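About the Dosholm Robotics Program

The Dosholm Robotics Program is an elective course and after-school club at Trarnley Technical High School. It is open to students in grades nine through twelve, and no previous experience with programming or machinery is required. The course meets during the last period of the school day. The club continues in the same room until 5:30 p.m.

Our Work

Students in the program study how robots handle soft objects. Clothing and headwear change shape whenever they are touched, and a movement that suits a rigid box will often fail on fabric. Each team selects an everyday task, performs it with hand-held grippers, and studies the recorded motion before writing any code. The current unit, named Dretska by the class that designed it, concerns baseball caps and a wire hat stand.
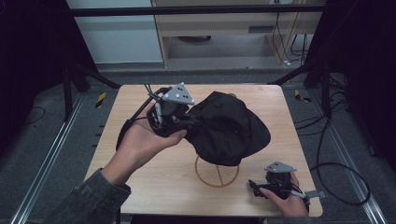 Zawadi Simiyu writes that the cap unit changed her view of the subject: she had expected to spend the term on wheels and motors, and spent it learning how much a person's two hands share the work. She adds that new members should ask for extra time on the grippers before their first graded session.

The cap task is done at a single table. Students practice with both grippers and learn to approach the cap from different sides. They are asked to keep a written log of each attempt, including those that did not go as planned. The program holds 585 logged attempts from the unit, and members may consult them at any time during club hours.
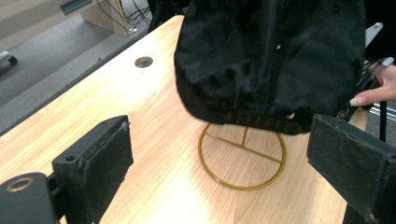 Course Structure

The course runs for two semesters. In the first, students learn safe use of the equipment, basic measurement, and the reading of motion data. In the second, they work in teams of three on a project of their own choice, subject to approval by the instructor. Grades are based on the log, a short written report, and a presentation to the class.

Ms. Ho teaches the course and supervises the club. Families who wish to discuss a student's placement may contact her through the main office.

Soft materials remain the most demanding part of the syllabus. A cap that keeps its form on a stand may fold in on itself on a flat surface, and students must then decide where to take hold of it. Teams compare their choices at the end of each session.
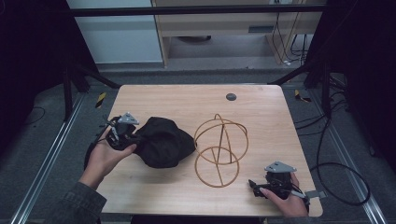 One parent asked at the September open house whether students without a computer at home would fall behind. They do not: all data work is completed on school machines, and no homework in the course requires special software.

Competition

Club members may enter the regional student robotics meet each spring. Entry is voluntary and has no effect on course grades. Teams present one task, explain their method to the judges, and submit their logs for review. Judges give particular attention to grip: the point at which the fingers close, the amount of fabric taken up, and the way the rest of the object responds.
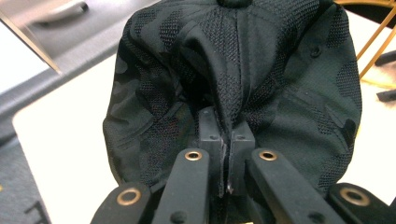 Teams preparing for the meet may reserve additional practice time in Room 237. Reservations are made on the sheet beside the door, and each team may hold two periods per week.

Joining the Program

Course enrollment takes place during regular schedule selection. Students may join the club at any point in the year by returning a signed permission form to the main office. Safety instruction must be completed before a new member uses the grippers.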